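Automation Lab, Handout 4: Looking after the stirring cell
Wed 27 April, Norkberg building, room 2638

Okay, so last time we got Sima (that's the arm, for anyone who missed February) powered up and homed. Today is all about the boring stuff that keeps her running, and I love the boring stuff! Start at the flange and work down. Check every screw around the rings with the Inotby driver, finger tight plus a nudge, and please don't lean on it. Then follow the cables up the arm with your hand. You want slack at the joints, enough for a full wrist turn.

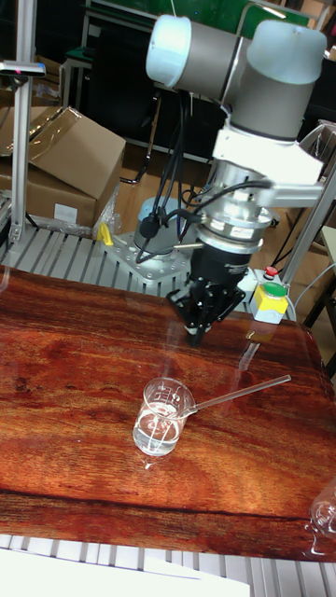 Gripper over the table, beaker and glass rod set out. Note how the cables loop down to the flange.

Next, teach the approach point. I jog at 9 percent speed and I don't care who laughs at me. Bring the open fingers down over the table, stop well short of the glass, and save that as P4. If the pendant throws error 11 you've skipped the tool setup, so go back and load the Flarnmont tool file again.

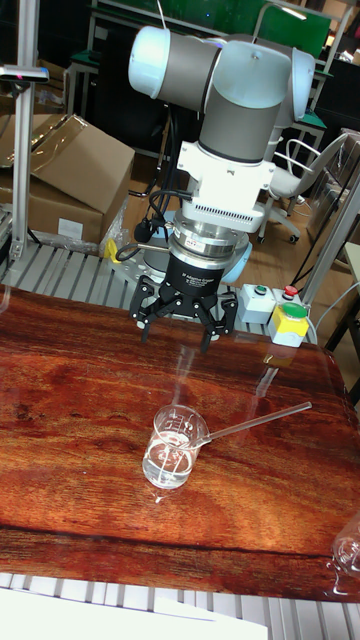

Once P4 is saved, run it three times with your hand by the stop button, and only then go for the rod. Glass is unforgiving, so keep the grip force on the lowest setting and come in from the side. I still break one now and then (sorry, stockroom).

After that, swap to the two-finger setup and reteach everything. Yes, everything! The tool length changes, so your old P4 is no good.
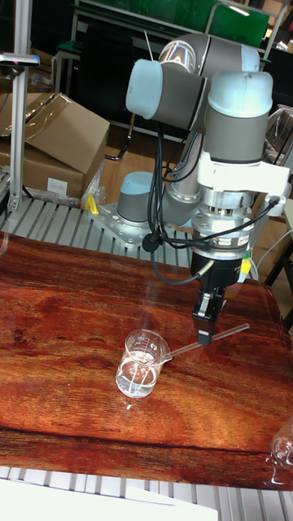
Parallel fingers next to the upper part of the rod.

Before you leave: wipe the table, back up the program to the Norkberg drive, and write your screw check in the log. Bring the worksheet next week, we'll start on the grip force part.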